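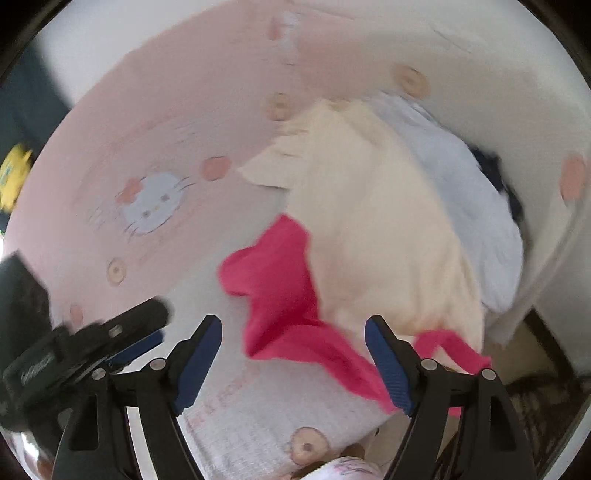 Wer den Handgreifer Pilton nur vom Datenblatt kenne, unterschätze die Pflege der Griffbeläge, bemerkt Ernetti; die meisten Störungen beim Aufnehmen von Wäsche begännen dort und selten im Gestänge. Die Betriebsanleitung setzt den Schwerpunkt anders und behandelt zuerst die Schraubverbindungen.

Der **Pilton** ist ein von Hand geführter Zweifinger-Greifer für Aufnahmen an weichen Gegenständen, vor allem an Kleidungsstücken. Die Finger bestehen aus schwarzem Kunststoff und tragen auf der Innenseite dunkelblaue, gerippte Beläge. Das Werkzeug wird bei Falon gewartet, die Ersatzteile liefert Strachan.

## Einrichtung

Vor der ersten Aufnahme werden die Finger vollständig geschlossen und gegen das Licht gehalten. Die Beläge müssen auf ganzer Länge anliegen. Bleibt an der Spitze ein Spalt, wird der betreffende Finger am Gestänge gelöst, ausgerichtet und wieder festgezogen. Danach folgt die Nullstellung der Öffnungsweite, zweimal offen und zweimal geschlossen.

Für Wäsche in tiefen Behältern wird der Greifer von oben eingeführt. Lose Bänder und Träger können sich vor einen Finger legen und beim Schließen zwischen Belag und Fingerarm geraten. In diesem Fall wird geöffnet und neu angesetzt; Ziehen löst den Belag an der Kante.

## Wartung

| Arbeit | Intervall |
|---|---|
| Flusen aus den Rippen bürsten | täglich |
| Schrauben am Gestänge prüfen | alle 600 Griffe |
| Beläge wechseln | alle 44 Betriebsstunden |

Die Beläge werden trocken gereinigt. Öl ist nur an den Gelenken zulässig und wird mit einem Tuch abgenommen, bevor das Werkzeug wieder an Textilien kommt.

## Reparatur

Ein gelöster Belag wird nicht nachgeklebt. Der Klebstoffrest ist abzuschaben, der neue Belag mit den Rippen quer zur Fingerlänge aufzusetzen und über Nacht zu klemmen. Beläge werden stets paarweise getauscht. Hat ein Finger seitliches Spiel, obwohl die Schrauben fest sitzen, ist meist die Bohrung ausgeschlagen, und der ganze Fingerarm wird ersetzt. Seit Dezember liegt dem Reparatursatz eine Lehre für die Fingerspitzen bei.

Stand: 1. April 2026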